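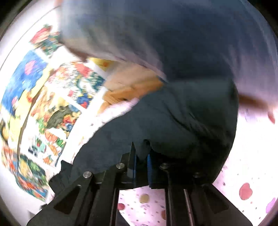

Gripper closed on a fold of the dark fabric, blue pads on the fingertips

Re: Pads and pivot screws on the hand-held gripper

notero_murdo
Ours is slipping on thin cloth again. It holds a thick fold fine, then drops a single layer halfway up. Pads were changed in February. Before I order another set from Kerr, what do people check first?

ishbel_i
The pivot screws. If one joint on a side has play, the tips meet at an angle and only the top of the pad does any work. Close it on a strip of paper and pull. If the paper swings out to one side, it isn't the pads.

zarkness
I'd start with the pads, they're cheap. The ridges fill up with lint and after that it's like gripping with tape. We wipe them every 50 grabs on cotton and swap the pair at 1,000.

ishbel_i
1,000 is early. Ours went well past that on fleece and the ridges were still sharp. You're throwing out good pads.

zarkness
Fleece is easy. Try lining fabric.

J Halliday
What did you clean them with, Murdo? We used a solvent wipe for a while and the pads went shiny. Damp cloth only now.

notero_murdo
Solvent wipe, yes. Same one we use on the bench.
Did the paper test at 4 pm. It swings left. Outer left screw took almost a quarter turn.

ishbel_i
There you go. Put a drop of the weak threadlocker on it – not the strong stuff, you'll want it out again. And open and close it by hand afterwards. If it drags, back the screw off a little.

raptis_i
Don't tighten one side only. Do all four outer and inner joints the same evening or you'll be chasing it for a week. Also reset the closed position after. Ours was off by a hair and the logs showed 189 misses out of 500 before anyone looked.

zarkness
Still say new pads if they've had solvent on them.

notero_murdo
Doing both. Screws tonight, pads when they come. Does the Pastitz set fit the same fingertips or do I need the long ones?

raptis_i
Same fit. Trim the bottom edge.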